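Search gallery Go

Varela bench, August

Pruvel told us their arms learn a chore from 177 hand-guided tries. Maybe. We asked to watch the teaching part — the part with a person doing all the work. 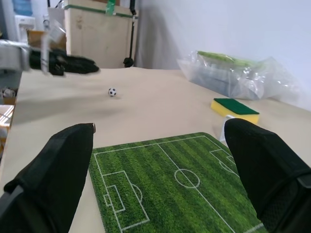 Soccer mat between the fingers, ball farther back on the table.

The sponge got five tries that afternoon. I'd call two of them clean.

Related
Mateck grippers, second look
Breltetti remote rig

Comments
So who's learning, the arm or the operator?
Over six months of demos and still a sponge.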